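5.2 Failure during the hanging task

Most of the 1,107 logged runs ended cleanly. Two did not, both in October, both on the Zelley cell with Mofokeng supervising. The left arm stopped mid-reach on a torque fault – no warning, no log entry for 8 s. Right arm kept moving. It should of halted too. Stop signal was sent but the Kavanagh bridge dropped it, see Section 5.4. Arms now share one hardware stop line. Set-up in Fig. 5.
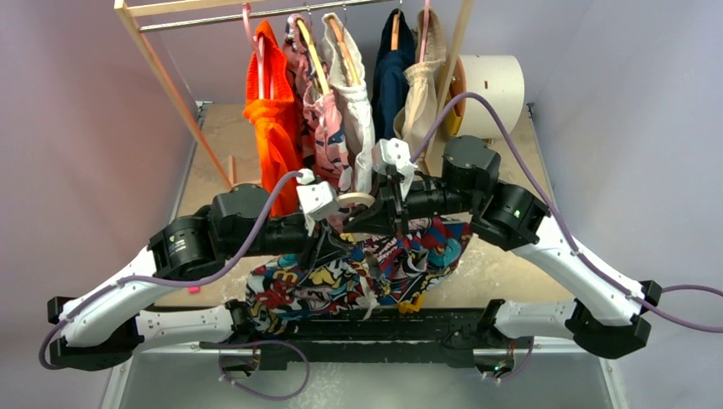

Figure 5. Both grippers over a printed garment, rack behind.

Re-runs with the new line are on-going.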